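Mum rang while I was doing the washing, which is how I ended up promising to have Dad's old team gear sorted by teatime. Thirty-six years he coached at Hinodthorpe, and he never threw out a sock!

So there I was with red and white everywhere (the club colours, God help my whites), trying to remember who'd worn what.

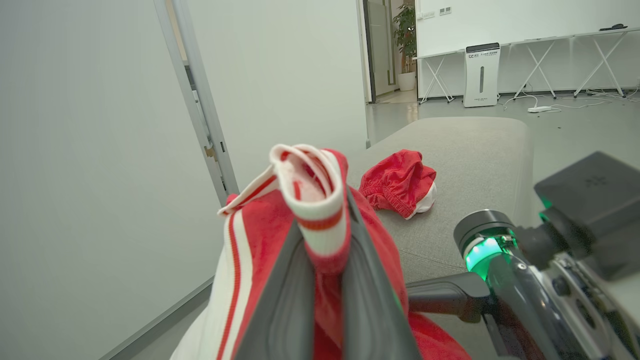

Mahlet Lemma turned up at four with a bag of lamingtons and no intention of helping. She played wing for us the year we lost to Tapia by 53 points, and she still blames the wind.

"You're not chucking the red ones," she said.

"I'm chucking most of them."

She ate a lamington and looked at me. I put the kettle on, and by the time it boiled I'd agreed to keep the lot till December.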